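2 Sep 2018

Quintero shop notes, front brakes on the gray wagon

Wagon came back with the same complaint: shudder through the wheel when slowing from highway speed, nothing at low speed. Pads are the Drarnon set we fitted in April. They have done nearly 2,000 miles and look even on both sides. No glazing, no torn boots.

Put the dial gauge on the left rotor first. Readings moved around until I cleaned the hub face properly. There was a ridge of rust behind the rotor that I should have caught last time. Wire wheel, wiped down, rotor back on with all the nuts snugged, measured again. Left side is now inside the limit. 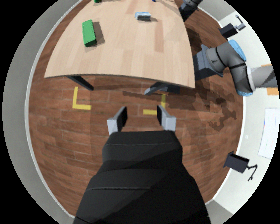

Right side is not. Cleaned that hub the same way and it made little difference. Turned the rotor one stud and the high spot moved with it, so it is the rotor and not the hub. Wilson Cárdenas wants to skim it. I would sooner replace the pair — there isn't much thickness left to work with. Tullow has them on the shelf, Plistenach does not.

Slide pins: lower right was stiff. Cleaned, greased, moves freely by hand.

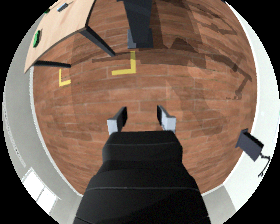

Bay two still needs its floor sorted before the new lift goes in. Orlando Quintero is asking for plain gray paint again. My vote is for something nearer the reddish-brown brick look, long courses with thin lighter mortar lines, if it can be had as a coating that stands up to brake fluid. Get a sample piece and leave a rag with fluid on it overnight.

To do on the wagon:
Order rotors, both sides
Bed in the pads, 25 easy stops from 40
Check wheel nuts again after the road test
Write the rotor readings on the job card, left and right separately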